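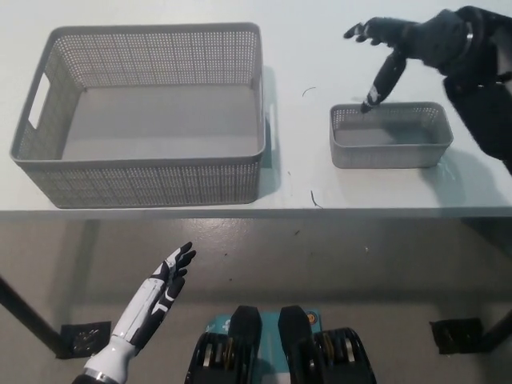

Two of the grey baskets on the white table at Lasside, the deep one on the left and its shallow little sister on the right.

If you've been meaning to sort out the cupboard under your stairs, Tuesday might be your day. The Lasside basket swap is back, and I popped in early for a nose round while things were being set up.

I'm a sucker for a grey plastic basket, I'll admit it. These ones have tiny square holes all over the sides and a smooth solid bottom, so your pegs and odd batteries don't drop through (my old wire one was hopeless for that!). The big one has handle slots in the short ends. The small one is much shallower and about half as long, and I've already got my eye on it for the seed packets.

Siwan Rowlands started the swap in January after clearing out her mum's house and ending up with far more storage than stuff to put in it. "I thought I'd get rid of a few tubs and go home," she told me. "I went home with a bread bin and a shoe rack." By her tally, 1,173 things have found new homes so far — the bulk of them boxes, baskets and drawer dividers, plus one very heavy fish kettle.

It works the same way as last time. Bring up to seven clean items, get a token for each and swap them for whatever you fancy. Nothing to swap? Baskets are £1 each while they last, and there are 30 put by for people who come empty-handed. Please take lids along with the thing they fit, as the lid pile got a bit out of hand last month.

Doors open at 10am and the last tokens go out 15 minutes before we close at noon. Tea is on, and Siwan is after a couple of people to help fold tables afterwards, so give her a shout at the door if you can stay on.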